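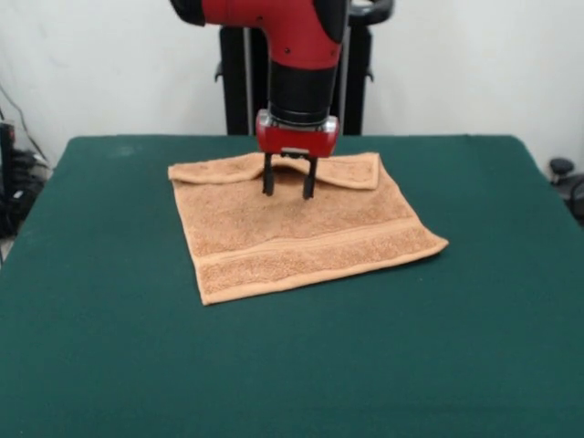
Comics Collection Workshop, notebook
May 23, 2026
Entry by Lovisa Tangen

Work continued on the Tatlow bequest of small press comics and festival zines. The remaining items in the second shipment were unpacked and sorted by publisher where a publisher could be identified. Items with no publisher statement were placed under the artist's name, following the rule agreed in November.

The Grornmont anthology is now complete except for issue 4. The copy recorded as issue 4 on the donor's list is a second printing of issue 3 with a different cover. The indicia on the inside front cover gives the correct number. The list has been corrected in pencil and the donor's original wording left legible.

Print runs. The colophon of the first Amitz collection states an edition of 200, signed. Our copy is signed but carries no number. The reprint of the same book states 2,000 and has the revised lettering on the final story. The two should not share a record. Maj-Britt Skjelbred has asked that the lettering change be noted in the description, as readers have requested the earlier version by name.

Condition. Most of the stapled items are sound. Rust was found on 17 of them, in nearly every case at the lower staple only. Staples were not removed today. The affected copies are in the gray tray, interleaved with acid-free tissue, and should not be put in sleeves until they have been treated. 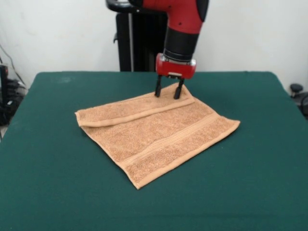

The risograph covers remain a difficulty. The red ink transfers to the fingers and to any facing page, even on books that appear to have been stored carefully. A test with a dry white eraser on the back of a damaged duplicate lifted the offset but also dulled the paper. This method is not approved for collection copies. Glassine between the cover and the first page has been adopted for the present.

Translated volumes. Three of the Granström translations were bound to read left to right and the fourth was bound in the original direction. The catalog has no field for reading direction. It has been entered in the general note as "Reads right to left" so that it can be searched later. Colleagues are asked to use exactly that wording. Earlier records contain at least two other forms and will need to be brought into line.

The artist's mini-comic tucked inside the fourth volume is a separate work, with its own title and date. It has been given its own folder and a cross-reference. Its center spread is attached on one side only and should be supported when opened.

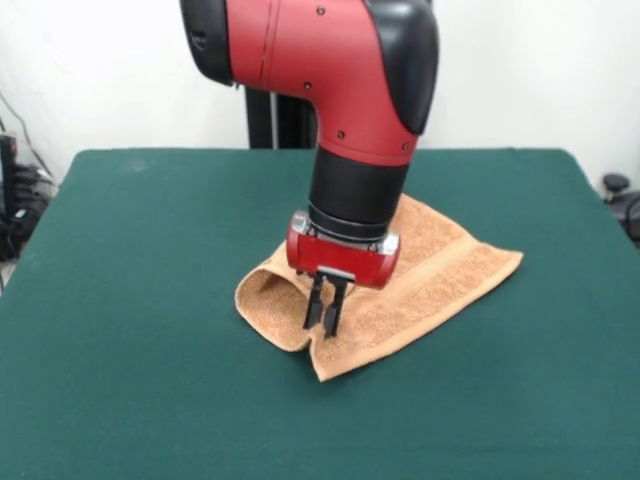 Robot arm with its gripper on the tan towel, green table.

Outstanding:
Order further sleeves in the magazine size. The current size is too narrow for the Amitz books.
Write to the Tatlow family regarding Grornmont issue 4.
M.-B. S. to check the signature in the Amitz first edition against the signed bookplate.
Decide whether convention flyers found loose between issues are to be kept with the issue or filed together. I favor keeping them with the issue and recording the page.

L.T.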